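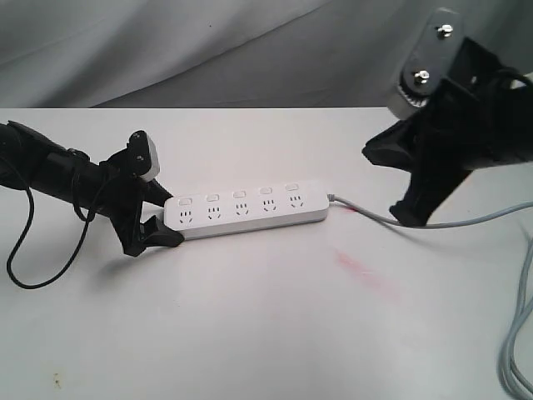
White five-way strip, one switch per socket, on the bench.

21st April

Dye bench, second madder series. Carrying on from the alum samples, same wool (the Sæther two-ply, undyed, scoured last week and kept in the drawer). Wanted to settle whether the dull brown we keep getting comes from the heat or from the water.

Wound 9 small skeins off the cone and tied each with cotton tape, knots on the tape for numbering. One knot up to four, then a loop and start again, otherwise the higher numbers take up half the tape. Skein 6 is a bit short because the cone had a join in it. Left the join out.

Mordanted the lot together in one pot so that's one thing fewer to argue over. Alum only, no cream of tartar this time. Brought it up slowly and left it to cool with the lid on while I ground the root.

The root is the Ketolley batch. It's coarser than the last bag and has a lot of pale bits of core in it, which I picked out where I could. Ground it twice and sieved. What wouldn't go through the sieve went into a jar marked "coarse", please don't throw it away, I want to try a long cold soak with it.

Weighed out 300 g of ground root and split it between 2 pots. Pot A with tap water, pot B with the rainwater from the butt behind the shed, filtered through calico. Skeins 1 to 4 in A, 5 to 8 in B, and 9 held back as the mordanted blank.

Each pot on its own hotplate, and each hotplate on its own wall socket. Please keep it like that. The timer, the lamp and the scales can share a strip, but the hotplates are never to go on one, whatever else is free.

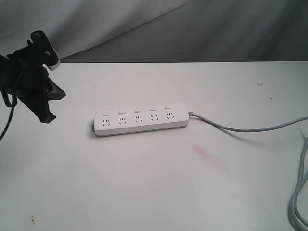
Thermometer in A reads a little higher than the one in B when they're both in the same jug, so I've been using the B one for both pots and rinsing it in between. Need to order another. Odunent have the glass ones back in stock but the postage is silly for a single item, so add to this list if you need anything from them: litmus, calico, more tape.

Held both at 55 degrees. A crept over while I was on the phone and I took it off the heat until it dropped. First skein out of each pot after half an hour, the next ones at half-hour steps after that.

Results so far, looked at by the window and still damp, so not final:

A, first skein: orange, quite clear.
A, second and third: redder, good even colour, no streaks.
A, fourth: red, slightly brown at the tie where the tape was tight.
B, first: pale, more of a peach.
B, second and third: orange, less red than A at the same time.
B, fourth: orange-red, thin looking.

So the tap water gives the better red, and that fits with it being hard here. No real brown in either, apart from the mark at the tie. I now think the brown in the first series was heat. The notes for that one say "simmering" and nothing else, which doesn't help.

The Helterau recipe asks for chalk in the bath. Next time add a pinch to a rainwater pot and see if it comes up to match A. Same root, same heat, fresh skeins.

Both baths kept, lids on, under the bench. There's colour left in A. Tie the tapes more loosely.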